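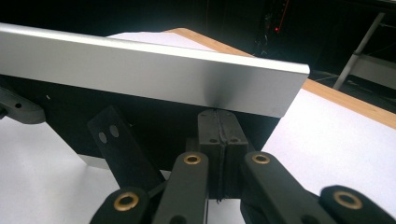 Brushed aluminum panel at the table, white paper on the wood behind it.

I love a brushed finish, but boy does it show fingerprints! My friend Shirin Sharifi asked how I clean mine up before gluing, so this is my routine.

First, cover your table. I put down plain white paper because grit shows up on it right away, and one stray crumb will scratch aluminum. Then mix 2 drops of dish soap into a cup of warm water, dampen a soft cloth and wipe the long way, following the grain – never in circles. Go over it again with clean water and dry it with a fresh cloth.

Next come the ends. If a cut edge feels sharp, give it 5 light strokes with a fine file, always pushing away from you. Wipe off the dust before you flip the panel (I forgot once and got a lovely long scratch).

Last, a little rubbing alcohol on the side that gets the glue. Let it dry for 12 minutes and hold the panel by its edges from then on.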